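Setareh Nikzad
3 November 2025

1/ New results from our towel flattening work at Lirkthorpe. Short thread on the method, what we measured and what still fails. 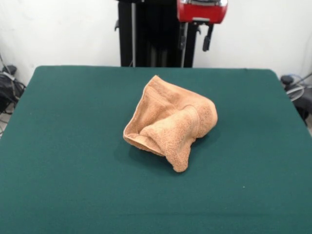
A crumpled towel on the table, with bits of the hem showing on the left and across the middle.

2/ The problem: before a robot can fold a towel it has to find two corners. In a heap like this one the corners are often buried, and one fold of terry looks much like another.

3/ Most of what we tried before August went looking for corners directly. It worked well on tea towels and badly on anything with a thick pile. The detector kept choosing peaks in the cloth, because a peak and a corner have a similar outline.

4/ So Parviz Farahani suggested we stop looking for corners and look for the hem. The woven band is flatter and smoother than the loops next to it, and some of it usually shows even when no corner does.

5/ The method, which we call Asum, has two parts. The first labels every pixel as hem, pile or table. The second takes the longest visible piece of hem and picks a grasp point at one end of it. Lift, shake once, put down, look again.

6/ Labelling was the slow bit. Parviz and I marked up 400 heaps by hand and argued over a fair number of them. A hem that curls back on itself is easy to miss, and so is a rolled fold with the band running over the top.

7/ Results. Asum got to two visible corners within 6 lifts on 61% of the test heaps. Arruda, our older corner detector, managed less than half of that on the same starting heaps with the same limit on lifts.

8/ A caution on that number. All the test towels were one plain colour and all of them had a woven band. We have no idea yet how it does on stripes, and a towel without a band gives it very little to work with.

9/ What goes wrong most often: it grasps two layers at once. The hem is found correctly, the point is sensible, and then the heap comes up as a bundle and goes down as a slightly different bundle. A camera can't tell you how many layers are under the one you see.

10/ Second most common: shadow. Deep creases get labelled as table, which breaks one long piece of hem into short ones, and the method then picks the wrong piece. More even light helped a bit – more training heaps helped more.

11/ Next up is a check after the grasp, using the weight on the wrist to guess whether we have one layer or several. Vendine are lending us a better force sensor for that.

12/ The labelled heaps will go up with the paper, including the ones we couldn't agree on, marked as such. If you work on cloth and want them sooner, send me a message.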